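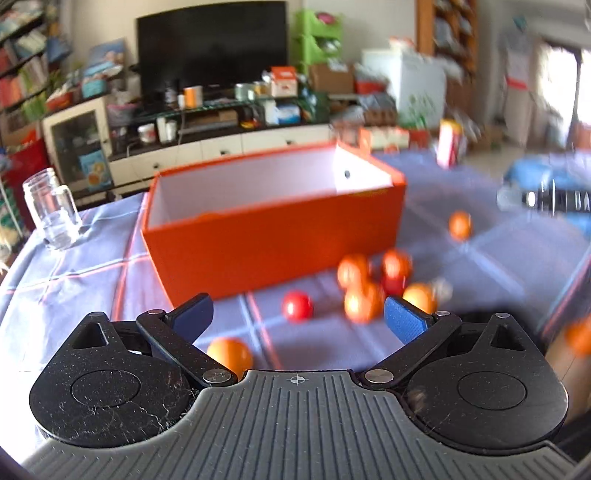
예상 읽기 시간: 3분

티켓 제목: Finduso에서 일부 한글 품목명이 검색되지 않음, 사진 등록 시 400 오류
제품: Namport 품목 관리, Finduso 검색 모듈
접수: 2018년 7월 15일
접수자: Yutong Long
담당: Necati Dönmez
심각도: 보통
상태: 해결됨 (후속 작업 있음)

접수 내용

Namport에 등록한 과일 품목 일부가 Finduso 검색창에서 나오지 않습니다. 품목 목록 화면에는 정상적으로 표시되고, 상세 화면도 열립니다. 검색창에 "자두"를 입력하면 결과 없음으로 나오는데, 목록에서 품목명을 복사해 검색창에 붙여 넣으면 나옵니다. 반대로 예전에 등록한 자두 품목은 직접 입력하면 나오고, 복사해서 붙여 넣은 이름으로는 나오지 않습니다.

별개일 수도 있으나, 같은 시기부터 Kamero에서 품목 사진을 보낼 때 이름이 긴 파일은 400 오류로 거부됩니다. 파일 이름은 품목명 입력 제한인 20자를 넘지 않습니다.

색인 재생성은 관리 화면에서 해 보았고 변화가 없었습니다. 브라우저를 바꿔도 같습니다.

1차 확인 (Necati Dönmez)

색인 상태부터 확인했습니다. 색인 작업은 15분 간격으로 실행되고 있으며 실패 기록이 없습니다. 검색되지 않는다고 하신 품목의 문서 번호로 색인을 직접 조회하면 문서가 존재합니다. 누락이 아닌 것으로 보고 질의 쪽을 확인했습니다.

Finduso 질의 로그:

query="자두" tokens=[자두] hits=0 filter=active
query="자두" tokens=[자두] hits=1 filter=active

위의 줄은 키보드로 입력한 질의, 아래 줄은 목록에서 복사해 붙인 질의입니다. 로그 표시상으로는 같은 문자열입니다. 동의어 사전과 불용어 목록에는 해당 단어가 없습니다. 형태소 분석기를 끄고 완전 일치로 조회해도 결과가 같으므로 분석기 문제도 제외합니다.

요청 사항: 문제가 되는 품목과 정상 품목을 하나씩 골라 CSV로 내보내 주십시오. 엑셀에서 열어 다시 저장하지 말고 내려받은 파일 그대로 첨부해 주십시오.

추가 자료 (Yutong Long)

CSV 첨부했습니다. 품목 등록은 담당자마다 방식이 다릅니다. 저는 화면에서 직접 입력하고, 산지 쪽에서는 Fu로 사진 폴더를 통째로 올립니다. Fu로 올리면 파일 이름이 품목명으로 자동 입력됩니다. 산지 사무실은 얼마 전에 업무용 PC를 맥으로 교체했습니다. 관련이 있는지는 모르겠습니다.

2차 확인 (Necati Dönmez)

관련이 있습니다. 첨부 파일의 품목명을 코드 포인트 단위로 비교했습니다.

정상 품목: U+C790 U+B450
문제 품목: U+110C U+1161 U+1103 U+116E

앞의 것은 완성형 음절(NFC), 뒤의 것은 초성과 중성을 따로 기록한 형태(NFD)입니다. 화면에서는 글꼴과 렌더러가 자모를 합쳐서 그리므로 같은 글자로 보입니다. 문자열 비교에서는 서로 다른 값입니다.

HFS+로 포맷된 맥의 디스크는 파일 이름을 분해된 형태로 저장합니다. Fu는 운영체제가 돌려주는 파일 이름을 변환 없이 전송하고, Namport는 받은 값을 변환 없이 저장합니다. Finduso는 저장된 값을 그대로 색인합니다. 키보드 입력은 완성형으로 들어오므로 색인과 일치하지 않습니다.

"예전에 등록한 품목은 복사한 이름으로 나오지 않는다"는 증상도 같은 원인으로 설명됩니다. 단, 복사한 원본이 새로 등록한 품목이어야 합니다. 어느 목록 행에서 복사하셨는지 확인 부탁드립니다.

회신 (Yutong Long)

맞습니다. 새로 등록한 행에서 복사했습니다. 예전 행에서 복사하면 예전 품목이 나옵니다.

3차 확인: 사진 등록 오류 (Necati Dönmez)

Kamero 전송 건의 서버 응답은 다음과 같습니다.

HTTP 400
code: NAME_TOO_LONG
field: item_name
max: 20

길이 검사는 코드 포인트 수를 셉니다. 받침이 없는 음절은 분해하면 코드 포인트 둘, 받침이 있는 음절은 셋이 됩니다. 따라서 화면상으로 제한보다 짧은 이름도 분해형이면 제한을 넘을 수 있습니다. 받침이 많은 이름일수록 먼저 걸립니다. 영문과 숫자로만 된 파일 이름은 영향을 받지 않습니다.

같은 파일을 완성형 이름으로 바꿔 보내면 정상 응답이 옵니다. 파일 크기, 이미지 형식, 인증 토큰과는 관계가 없습니다. 두 증상을 한 티켓으로 유지합니다.

재현 절차

1. HFS+ 볼륨에 한글 이름의 이미지 파일을 만든다.
2. Fu에서 해당 폴더를 선택하고 "파일 이름을 품목명으로 사용"을 켠다.
3. 업로드 후 다음 색인 주기까지 기다린다.
4. Finduso 검색창에 품목명을 키보드로 입력한다.
5. 결과가 없음을 확인한다.
6. 목록에서 품목명을 복사해 다시 검색하고 결과가 나오는지 확인한다.

윈도우에서 새로 만든 파일로는 재현되지 않습니다. 맥에서 만든 압축 파일을 윈도우에서 풀어 올리면 재현됩니다. 이 경우 탐색기에서 파일 이름의 자모가 떨어져 보이기도 합니다.

임시 조치

수정본 적용 전까지는 다음 중 하나를 사용하십시오.

가. Fu의 "파일 이름을 품목명으로 사용"을 끄고 품목명을 화면에서 직접 입력합니다.
나. 품목명을 CSV로 일괄 등록합니다. CSV 안의 텍스트는 편집기에서 입력한 값이므로 완성형으로 저장됩니다. 파일 이름을 스크립트로 읽어 CSV를 만드는 경우에는 해당하지 않습니다.
다. 이미 등록된 품목은 이름을 지우고 다시 입력한 뒤 저장합니다. 그대로 저장만 누르면 값이 바뀌지 않습니다.

색인 재생성은 효과가 없습니다. 원본 값이 분해형이므로 같은 색인이 다시 만들어집니다.

질문 (Yutong Long)

다 방법으로 품목 하나를 고쳤더니 바로는 검색되지 않다가 나중에 나왔습니다. 정상인지요. 그리고 고친 품목의 사진 연결이 끊어졌습니다. 사진은 Kamero에 남아 있습니다.

답변 (Necati Dönmez)

검색 지연은 색인 주기 때문이며 정상입니다.

사진 연결은 확인이 필요했습니다. Kamero는 품목 번호가 있으면 번호로, 없으면 품목명으로 사진을 연결합니다. Fu로 올린 사진에는 품목 번호가 없어 이름으로 연결되어 있었고, 품목명만 완성형으로 바뀌면서 일치하지 않게 되었습니다. 앞서 안내한 다 방법에 이 내용이 빠져 있었습니다. 안내문을 수정했습니다. 나머지 품목은 손대지 말고 일괄 변환을 기다려 주십시오. 이미 고치신 품목은 Kamero의 "연결 없음" 목록에서 사진을 선택하고 품목 번호를 지정하면 복구됩니다.

수정 내용

Namport: 품목명, 산지명, 비고 필드를 저장하기 전에 NFC로 정규화합니다. 길이 검사는 정규화 이후에 수행합니다. 기존에는 검사가 먼저였습니다.
Finduso: 색인 시점과 질의 시점 양쪽에서 NFC 정규화를 적용합니다. NFKC는 적용하지 않습니다. 단위 기호와 전각 문자를 구분해서 쓰는 고객사가 있어 호환 변환은 제외했습니다.
Fu: 전송 전에 파일 이름을 정규화합니다. 로컬 파일 이름은 변경하지 않습니다.
Kamero: 이름으로 연결할 때 양쪽 값을 정규화한 뒤 비교합니다.

기존 데이터는 변환 스크립트로 처리합니다. 정규화 후 이름이 같아지는 품목은 자동으로 합치지 않고 중복 목록에 기록합니다. 산지와 등급이 다르면 이름이 같아도 별도 품목일 수 있으므로 병합 여부는 고객 쪽에서 판단해야 합니다.

적용 결과

시험 서버에서 변환 스크립트를 먼저 실행하고 이어서 운영 서버에 적용했습니다. 실행 로그 일부입니다.

normalize: start table=items form=NFC
normalize: field=item_name done
normalize: field=origin done
normalize: field=note done
normalize: duplicate list written
reindex: queued
reindex: done

적용 후 "자두"를 키보드로 입력해 검색하면 새 품목과 예전 품목이 함께 나옵니다. Kamero 전송도 기존에 거부되던 파일로 다시 시험했고 정상 응답을 받았습니다.

확인 (Yutong Long)

검색 정상입니다. 사진도 올라갑니다. 중복 목록은 받아서 산지 쪽에 전달했습니다. 자두는 등급이 달라 합치지 않기로 했습니다. 산지 사무실의 Fu는 아직 구버전인데 그대로 써도 되는지요.

답변 (Necati Dönmez)

됩니다. 서버에서 정규화하므로 구버전 Fu로 올려도 품목명은 완성형으로 저장됩니다. 다만 구버전 Fu의 "이미 올린 파일 건너뛰기"는 로컬 이름과 서버 이름을 그대로 비교합니다. 분해형 파일 이름이 완성형으로 저장되면 매번 새 파일로 판단해 다시 올립니다. 갱신 전까지 이 옵션에 의존하지 마십시오.

후속 작업

정산 내보내기 파일의 파일 이름은 이번 수정 범위에 포함되지 않았습니다. 별도 티켓으로 분리했고 9월 배포에 들어갑니다.
NAME_TOO_LONG 응답에 서버가 계산한 길이를 함께 표시하도록 변경 요청을 등록했습니다.
관리 화면의 "색인 재생성" 도움말에 저장된 원본 값은 변경되지 않는다는 문구를 추가합니다.

티켓 종료. 같은 증상이 다시 나타나면 품목명을 메일 본문에 옮겨 적지 말고 CSV 원본을 첨부해 주십시오.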